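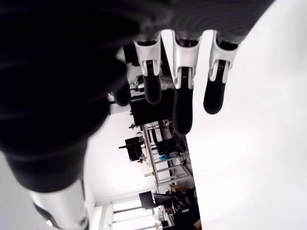

Chapter 6

Collecting Demonstrations

In Chapter 5 we treated the training set as something already sitting on a disk. We split it, shuffled it and fitted a policy to it, and we didn't ask where it came from. This chapter goes back a step and looks at how examples are gathered for a robot that has to learn a task with its hand.

By the end of the chapter you should be able to plan a small collection, write instructions that two different operators will follow in the same way, decide which recordings to keep, and describe your data well enough for a stranger to use it.

6.1 What counts as an example

An example, or demonstration, is a recording of one attempt at a task from start to finish. It has two parts. The first is what the robot could sense at each moment: camera images, joint angles and, on some hands, the pressure at the fingertips. The second is what the robot was told to do at each moment. A learning system tries to predict the second part from the first.

It follows that both parts need to share a clock. If the images arrive a tenth of a second after the joint angles they belong to, the system will learn to close the fingers at the wrong time. Timing faults are hard to spot by watching the video, so check them with a plot before you record anything you mean to keep. Section 6.4 shows how.

Cameras are usually placed in two kinds of position. A fixed camera looks at the whole workspace from a stand. A wrist camera travels with the arm and looks along the hand. The wrist view turns as the wrist turns, so walls and benches may appear on their side and the ceiling may fill a good part of the picture. Leave these images as they are. The policy will receive the same kind of view when it runs, and an image you have straightened by hand is one it will never meet.

The hand also hides things. With several fingers and a thumb close to the lens, the object may be out of sight just when contact is made. If your task depends on that moment, add a fixed camera or rely on the joint readings.

6.2 The Troltau collection

Through much of this chapter we'll use one case, a tabletop sorting task called Troltau. The robot picks up a small item, turns it over and sets it in a tray. The operator wears a Grerklow glove, which sends finger positions to the robot hand, and steers the arm with a tracker strapped to the forearm.

Despina Ververidis ran the collection and wrote the operator sheet printed in Appendix C. Her first plan called for 100 demonstrations of each item, all recorded at the same bench. She changed it after the pilot. The policy trained on the pilot data did well when the tray was in its usual spot and poorly when it was moved by the width of a hand. In the revised plan the tray was moved after every 7 demonstrations, and the starting pose of the arm was changed along with it.

The total number of recordings stayed the same. What changed was how much of the workspace they covered. We come back to coverage in Section 6.5, where you'll work out how to measure it from the joint angles.

6.3 Operators

People differ in how they move. One operator will reach straight for an item, and another will pause above it, adjust, then lower the hand. Both get the job done, but a system trained on a mixture may learn to hover. It has seen the same image followed by two different commands, and a simple model will average them.

There are three common ways of handling this. You can use a single operator, which gives tidy data but ties you to that person's habits and working hours. You can write a strict procedure and train everyone to it. Or you can accept the variety and choose a model that can represent more than one good action, such as those in Chapter 8. The Troltau team took the second course. New operators practised for around 2 hours before their recordings were kept.

Tired operators make poor recordings. Glove work is hard on the shoulder in particular, and small corrections creep in late in a session. Plan for breaks and note the start of each block in the log, so that you can compare early and late recordings afterwards.

Before you read on

Choose a task you do with one hand, such as putting the cap on a pen. Write down where it starts, where it ends and what would count as a failed attempt. Swap with a classmate and try to follow each other's definition exactly. Keep your notes, as you'll need them for Exercise 6.2.

Terms used in this chapter

Demonstration: a recording of one attempt at a task.
Operator: the person controlling the robot during a recording.
Coverage: how much of the range of possible situations the examples include.
Policy: the rule, learned or written, that turns what is sensed into a command.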